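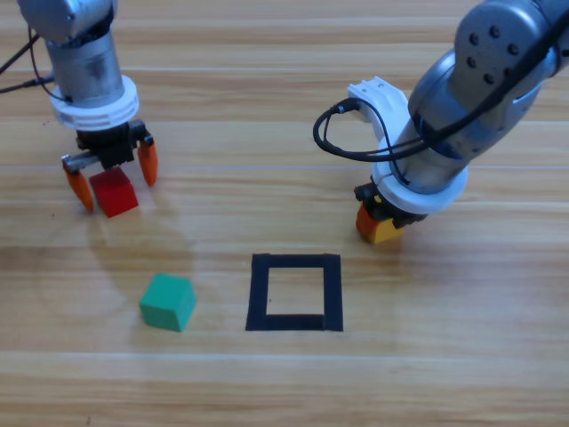 **Saron Berhe:** I'm still locked out of my daughter's chart as of this morning. The clinic says I'm listed as her parent, but the Pamer portal only shows my own visits. Her refill has to go to the pharmacy before we run out, so please don't close this one again.

**Ticket status:** reopened, priority 2
**Clinic:** Wiltcombe Pediatric Neurology
**Assigned to:** Volker Oltmanns

### Checked so far

- Parent can log in. Password and text code both work.
- "Switch patient" menu is missing on the website and in the phone app.
- Proxy form was signed in September and scanned at the front desk.
- Same result after signing out and clearing the browser cache.

**Volker Oltmanns, 9:40 a.m.**
Refill first. I called the nurse line at Wiltcombe and they took the request by phone. Hildegard Albers confirmed it was sent to Brunet Pharmacy with the current dose. Saron, you don't need the portal for this refill. Brunet will text you when it's ready.

On the access problem, the proxy link does exist in our system, but it points to a chart with no visits in it. I think the child has 2 charts.
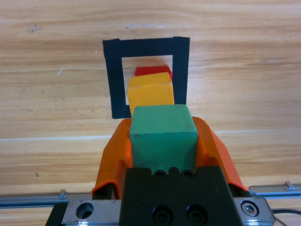

*Green, yellow and red blocks in a row at the taped square.*

**Tassanee Sitthichai, 10:25 a.m.**
Confirmed. One chart came over with the Watano import, with the last name spelled "Behre". The other was made at the front desk when the proxy form came in. All of her visits, lab results and seizure logs are in the Watano one. The proxy link is on the other.

I can't merge them from here. The clinic's records office has to approve it. Request sent to Birgit Weidemann.

**Saron Berhe, 10:51 a.m.**
Got the text from Brunet, thank you. Will the MRI report still be there after the merge? We have to send it to the specialist.

**Volker Oltmanns, 11:05 a.m.**
Yes. The report is in the chart we're keeping. The one being folded in only has the scanned form.

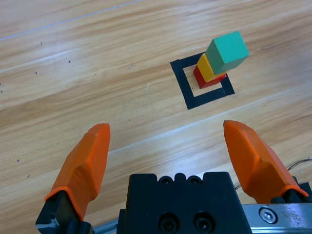 *Black tape square on the wooden surface.*

**Birgit Weidemann, 1:15 p.m.**
Merge approved and done. Date of birth and address matched, and I corrected the last name. The allergy list was blank on one side, so I kept the filled-in list – please have the parent read it over at the next visit.

**Tassanee Sitthichai, 1:32 p.m.**
Proxy link moved to the merged chart. I ran a search on the rest of the import: 3000 charts, 83 with a possible duplicate. List is with Birgit under a separate ticket.

**Saron Berhe, 2:10 p.m.**
I can see her chart now, and the MRI report opens. The app still doesn't show the menu, only the website does.

**Volker Oltmanns, 2:18 p.m.**
Sign out of the app and back in, please. It keeps the old patient list until you do. I'm leaving the ticket open until I hear from you.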